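The Year I Said Yes to Every Little Bottle

My bathroom drawer stopped closing in December. I pulled, I pushed, I tried hitting it with my hip (don't), and finally I took the whole thing out and dumped it on the bed. Sachets, foil packets, tiny tubes, mini vials of perfume on those little cards. I counted 161 of them, and I hadn't paid for a single one.

I got into free samples the way most people do, I think, by filling out one form while I was waiting for pasta water to boil. It was a night cream from Rorno. Three weeks later it showed up in a padded envelope with my name on it and I was ridiculously pleased! It's the mail. Who gets fun mail anymore?

After that I had a system. I made a second email address just for sign-ups, which I'd tell anybody to do before they type one letter into one form. Mine gets almost 50 messages a day now and I never look at it except to search for the word "shipped." I skip anything that asks for a card number "just for postage." I did that once, for a Wamance hair mask, and spent a whole lunch hour on the phone getting out of a monthly plan I didn't remember joining.

My friend Noreen McGrath has been at this a lot longer than I have, and she's much pickier. She only requests things she'd buy. I told her that sounded like no fun at all and she told me to go look at my drawer.

So I set myself a rule: 30 days, no new requests, and I'd use up what I had. Some of it was lovely. The Phelan hand balm smells like oranges and I finished all four packets in a week. Some of it was strange. There was a foot powder so strongly minty that my husband asked from the hallway if I was okay. And perfume samples are a whole other problem, because you need to wear one for a day to know if you like it, and I had dozens. I took to putting one on each wrist and then forgetting which was which by the afternoon.

By the end I'd bought exactly two full-size things, the hand balm and a face wash from Esbridge that I'd never have noticed on a shelf. A box of the rest went to my sister, who has teenagers, and it was gone by dinner.

I'm signing up again, but slower. I allow myself 12 a month, and I write the date on each packet with a marker when it comes in, since half of them don't have one printed anywhere you can read. Next on my list is a sunscreen, if the form ever loads. I've tried it three times since breakfast and it keeps asking me for my zip code.

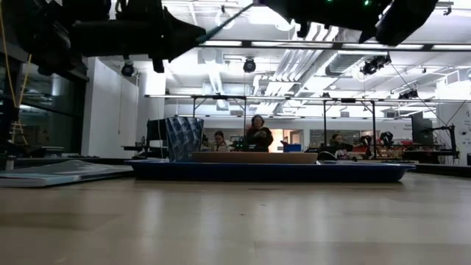 A wooden board on a blue tray, with a blue and white patterned piece toward one end.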